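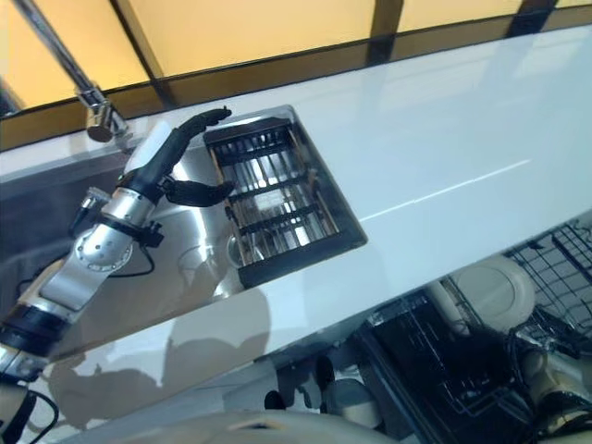
Jesine Over-Sink Dish Rack, Black Wire

A dish rack that sits over the sink, so your counter stays yours. That was the idea behind the Jesine, and after a good long stretch of using one in our own kitchen we're happy to put it on the shop floor next to the big two-tier racks (which are great too, if you have the room for them).

It's a flat rack with a dark rectangular frame and thin parallel metal bars running across. You lay it over one side of the basin and the drips go straight into the sink. No tray underneath to empty, no puddle creeping toward the toaster! The other side stays open, so you can keep washing with the faucet running while the first few plates drain.

We love it with a deep stainless steel basin. Black bars over brushed steel look sharp, and they look just as good next to a white countertop. You can also turn the rack at an angle across the opening if that suits what you're washing. Check that it has a solid edge to sit on before you load it up, and give it a little push with your hand first.

What goes on it

Plates lie flat or lean against whatever is next to them. Bowls and mugs go upside down. Wine glasses are fine, though we'd put them near the middle, well away from elbows. It's also very good for rinsing salad greens and berries, with a colander parked on the bars, and on Saturday mornings ours usually has a cooling waffle iron plate on it. Small forks and teaspoons can slip through the gaps, so stand those in a cup or get the Tellen cutlery pot, sold separately.

The bars are plain wire and there are no slots for holding plates upright. If you like your dinner plates lined up like records, look at the Dekker upright rack instead. We have both at home and reach for this one far more often.

Size and fit

Rack width: 228 mm
Finish: black
Weight limit: 14 lb, spread evenly
Assembly: none

Measure your sink from front to back on the inside, then again from outer rim to outer rim. The rack needs to be longer than the first number. Sinks with a raised lip work, and so do sinks set flush into the counter. Very rounded corners can be a bit fussy, so keep the rack toward the straight part of the rim.

Cleaning

Warm water, dish soap and a soft brush along the bars. Hard water leaves pale spots on black wire sooner or later; a cloth with white vinegar takes them off, then rinse. Please skip the steel wool. Dry it now and then, especially at the corners where the bars meet the frame.

When you need the whole sink, the rack stores flat. Ours slides in beside the baking sheets.

Stock and delivery

The first 200 sold out in August, and the second batch is here now. Orders go out through Starnix, usually the next working day. If it doesn't fit your sink, send it back clean and in the box, and we'll refund you or swap it for another rack.

Goes well with: Tellen cutlery pot, Tellen sink brush, Dekker upright rack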